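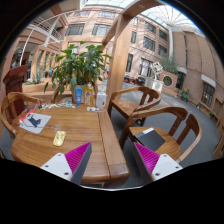

Photo: Genowefa Kubiak for Grasa

Pinto Dining Table with Armchairs
Item no. 3119

The Pinto is a wooden dining table in a warm honey brown with the grain left showing. The end is rounded, which makes it easier to get past in a narrow room. It is sold alone or with armchairs in the same style as the ones in the photo, with a curved horseshoe back and vertical slats.

We make the Pinto at our Nustinport workshop. Tables are built to order, and grain and color vary from one to the next. If you want chairs to match, order them together with the table so we can finish them in the same batch.

Size and seating

The standard table is 74 cm high and 2000 mm long. The armchairs tuck in partway; the arms meet the table before the seat is all the way under. If you need the chairs fully out of the way, ask for the Flilico side chair, which has no arms and costs less.

Finish

The top gets 2 coats of hardwax oil. It handles normal meals and everyday clutter, the bottles and packets and mail that end up on a table between meals. Wipe up oil, sunscreen and cleaning products when they spill. A bottle with a drip down the side will leave a ring if it stands overnight.

Plants are fine on or near the table if the pot has a saucer with a glazed bottom. Plain clay lets water through and will mark the wood.

Care

Dust with a dry cloth. For sticky spots use a damp cloth and a little dish soap, then dry. Do not use spray polish or anything with a scouring side. Re-oil once a year, or sooner if the top looks dull where people sit. A small can of oil comes with every table.

Delivery and assembly

The table ships in two boxes, top and legs. The legs bolt on from below with the hex key in the bag. It takes two people to turn the table upright. Chairs arrive assembled.

Orders placed before March are delivered in spring. Leg bolts should be tightened again after the first month of use.

Spare parts

Bolts, felt pads and oil can be ordered separately. Give the item number and say whether you need parts for the table or the chairs.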